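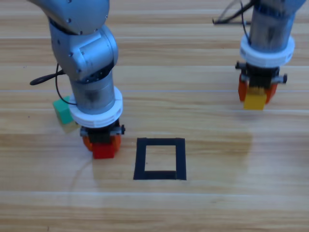

Can a machine do the chores in my house yet?

Only a few small ones, and slowly.

I write this on my break at Wibisono, where we sort parts by hand. My boss asked if two arms could take over one bench.

Lifting one block is the easy part. My bench has 80 kinds of parts, many of them soft or in plastic bags.

Sulastri Sutanto, my shift leader, wants to try it in February. She gives it one shelf only.

At home I would ask for laundry first. A shirt has no fixed shape, so I think I will wait some years for this.

If your shop already tried it, please tell me which job you gave it first.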